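Forum Préhension et manipulation > Méthodes > Vues poignet et vue tête pour les coques courbes

oriis
Bonjour à tous. Je reprends la méthode de Sastry et Fernandes : une politique apprise par imitation, avec fusion tardive des caméras de poignet et de tête. Jeu d'entraînement : 603 démonstrations de prise et de transport d'une coque blanche. Ma question porte sur la pondération des vues. À courte distance, la caméra de poignet perd toute texture exploitable et le réseau continue pourtant de lui accorder un poids élevé.
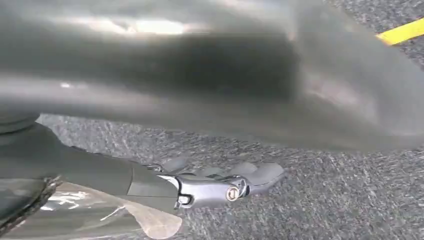
Vue poignet, objet gris hors mise au point, bouts des doigts juste sous le bord inférieur.

Sur ce type de vue, il reste un contour bas et la moquette. L'estimation de pose dérive et je ne vois pas comment la contraindre sans capteur d'effort.

a_kyei
Quelle est la dimension de l'encodeur ? Nous avons testé la même chose chez Lukumay et le flou en soi n'était pas le facteur limitant. Les reflets l'étaient. Sur une surface lisse, les traînées de l'éclairage se déplacent avec le poignet et le réseau les suit comme des points d'intérêt.

oriis
Encodeur à 1 448 composantes par vue, gelé. Pour les reflets, je n'exclus rien. Vue poignet également, coque plus lisible, doigt recourbé sous le bord :
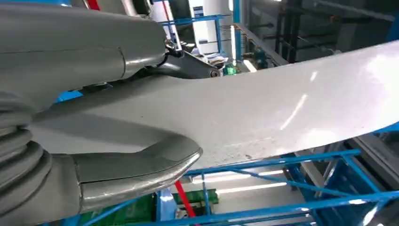

Réponse n° 4 : pondération par vue

bwyss
Je ne suis pas d'accord avec Kyei. Les reflets sont corrélés à l'orientation de la surface, donc informatifs tant que l'éclairage est fixe. Le défaut vient de la fusion : un poids unique par épisode n'a pas de sens. Il faut une pondération par pas de temps, conditionnée à l'ouverture de la pince. La vue tête donne la prise et les repères au sol en même temps.

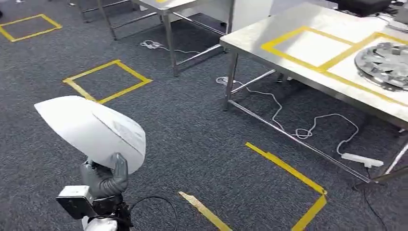
Vue tête : coque tenue par le bord inférieur, zones au ruban jaune au sol et sur la table inox.

Avec cela, la pose relative coque/zone s'obtient sans passer par le poignet.

a_kyei
« Tant que l'éclairage est fixe » : c'est bien l'hypothèse que je conteste. Dès que le robot pivote, elle tombe. Et la vue tête a ses propres occultations, la coque masque une partie de ce qu'il y a derrière.

v_fernandes
Coautrice du rapport. Deux précisions. La version diffusée par Nenano utilise bien un poids par épisode ; la variante par pas de temps est en annexe. Elle réduit l'erreur de placement de 13 %, avec une variance plus forte entre graines. Nous n'avons pas séparé l'effet des reflets de celui du flou, la remarque de Kyei reste donc ouverte.

oriis
Merci. J'ai relancé avec la variante de l'annexe, huit graines. La perte de validation baisse, mais les attentions restent mal réparties quand le fond est chargé.

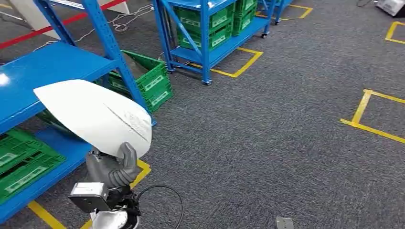 Vue tête, côté rayonnages bleus et caisses vertes. Coque en main.

Sur cette vue, une part notable de l'attention va aux étiquettes blanches des caisses. Même teinte que la coque, bords plus nets.

bwyss
Masquez l'arrière-plan à l'entraînement, ou augmentez la couleur des caisses. La seconde option coûte moins cher.

a_kyei
Le masquage supprimera aussi les rubans, dont vous disiez avoir besoin plus haut.

bwyss
Sauf si le masque est limité à ce qui dépasse le plan du sol. Le modèle de profondeur suffit pour cela.

oriis
J'essaie l'augmentation d'abord, puis le masque au-dessus du sol. Je posterai les courbes par graine, avec et sans vue poignet.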